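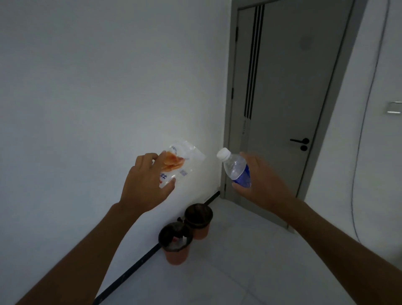
Attachment 1: two plastic drink containers, one in each hand

Statik Support
Ticket: Hum on stage left monitor, Tavcombe back room
Opened by: Derek Greenwood
Status: Open, waiting on part

Derek, 4:10 pm
Low hum in the stage left monitor whenever the Dawber mixer is on. It is there with all channels muted. Stage right is clean. We have a four-piece folk band in tonight and doors are at 8. The room holds 80, so you can hear it from the bar when things go quiet.

Support, 4:22 pm
Please swap the left and right monitor cables at the mixer end and tell us if the hum moves. Leave the monitors where they are.

Derek, 4:35 pm
Swapped. Hum stays on stage left.

Support, 4:41 pm
Then the mixer output is fine. Is that monitor on the same power circuit as the mixer?

Derek, 4:50 pm
No. It runs off the wall socket by the fire door, same as the bar fridges. The mixer is on the stage circuit.

Support, 4:53 pm
Run it from the stage circuit and try again. Do not lift the ground on the plug.

Derek, 5:15 pm
Much lower now but not gone. If I wiggle the Jutard DI box on channel 14 it crackles, and the hum comes back up for a second. Unplugging the box stops both. The singer's guitar normally goes through it.

Support, 5:20 pm
Leave the DI box out tonight and put a mic on the guitar. Replacement going out under your April order. Keep the monitor on the stage circuit.

Derek, 6:05 pm
Mic is up on channel 4, sound check done, no hum. Please keep the ticket open until I've tried the new box.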